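About Cloutier

Cloutier is a couples counseling and relationship education practice operated by Bovitz. It offers structured courses for married, engaged and dating partners, along with private sessions for couples who prefer to work one on one with a counselor.

Scope of services

The core course, Zokik, runs for 20 weeks. It covers daily communication, shared money decisions, division of household work, physical affection and repair after arguments. Each partner completes a written intake form separately before the first session. Answers are not shown to the other partner without written consent.

A shorter course, Drultard, consists of 3 evening sessions and is meant for couples planning to move in together. It may be taken before Zokik or on its own.

Enrollment to date

2,663 couples have completed at least one course. Of these, 752 returned for a follow-up session within a year. Figures are updated each January and include online enrollment.

Counselors

All counselors hold a current state license. Each one works with a limited number of couples at a time, and a couple keeps the same counselor for the length of a course unless either partner asks for a change.

Fees and scheduling

Fees are charged per couple. Evening sessions begin at 6:30 p.m. Missed sessions can be made up online within the same course period.

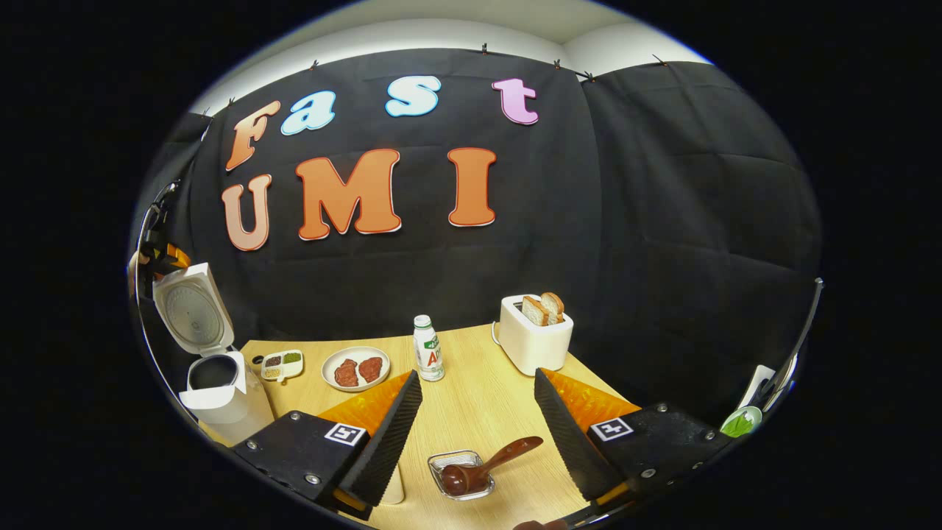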